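Fixing the hum, eventually

15th August

The spring reverb I bought in Prollthorpe has been humming at me since the day I got it home. It's an Ikside, the two-knob one in the grey box, and it sounds lovely provided you play loudly enough to drown it out. I've been doing that for most of the summer. The neighbours have views.

The manual runs to 2 pages, one of them in a language I don't read, and the other says to keep the unit away from "transformers and similar". Everything on my pedalboard is similar. I moved the reverb to the far end, then to the floor, then on top of a bookcase at the full stretch of a 10 foot lead. The hum came along each time, in very good health.

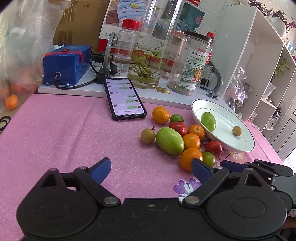 Next I suspected the power supply. Mine is a daisy chain that came free with something, and it feeds the reverb, a fuzz and a tuner off one adaptor. Running the reverb on its own adaptor took the nasty edge off the noise, so I now have a slightly more tasteful hum and one fewer wall socket. The fuzz sounds worse as well. I'm choosing to believe that's a coincidence.

I wrote all this up on the Rillby pedal forum, where my post is number 336 in a thread titled "Ikside hum SOLVED". 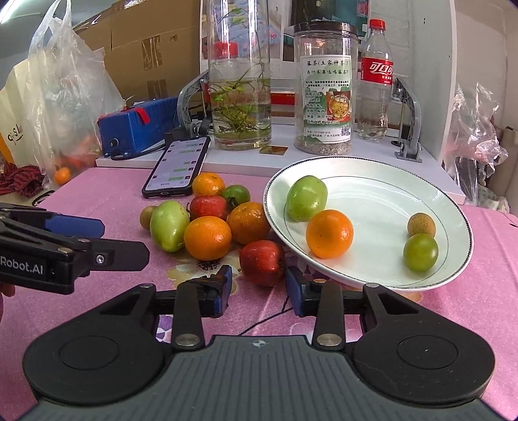

Man replied within the hour: "Turn the tank round. Take the four screws out of the base, flip the spring tray end to end so the output coil isn't sitting beside the power socket, and put it back. Mind the little wires, they're shorter than you'd like."

They are indeed shorter than I'd like. I had to solder in a longer pair, with an iron I last used on a toaster, and it took me 30 minutes to find the screw that went under the fridge. But the hum has dropped to something I can only hear with my head against the speaker.

There's a new rattle on low E. I've started reading the thread for that one, and I'm on page four.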